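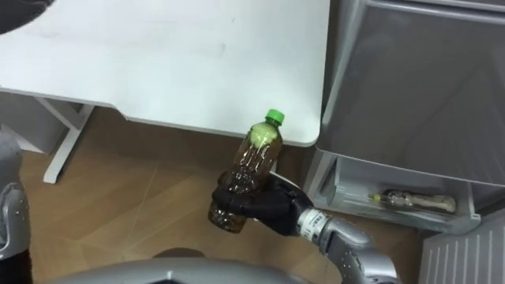

To: Undow building users list
Subject: Re: Shared refrigerator, Skundham wing

On April 5, 2017 the Facilities Office wrote:
> Bottled drinks are to be stored in the refrigerator
> drawer and not left on the white table. Please
> label all items.

Further to the above, the following arrangements apply until December.

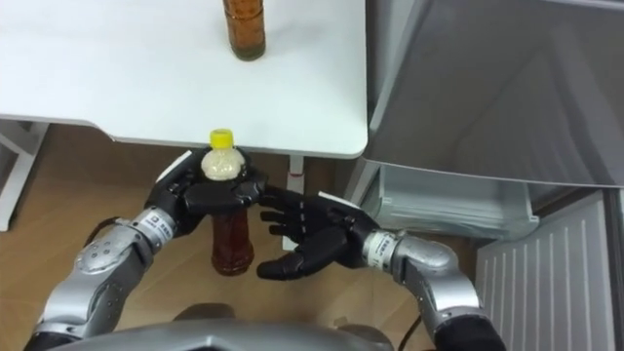 Glass bottles are covered by the same rule as plastic. A brown bottle of the kind standing on the table is to be put away or taken home – the tabletop must be clear by 4 pm.

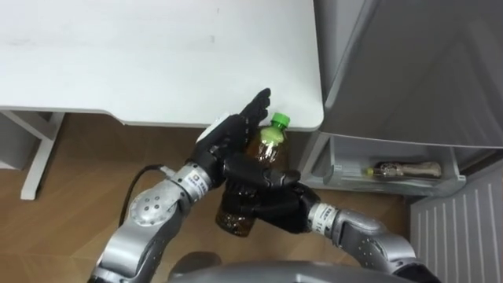 Last modified: April 5, 2017

Bottles may be laid flat in the drawer provided caps are fully tightened. Colour of cap is not a label. Enquiries should be directed to extension 3471 or to Room 106.

Facilities Office, Undow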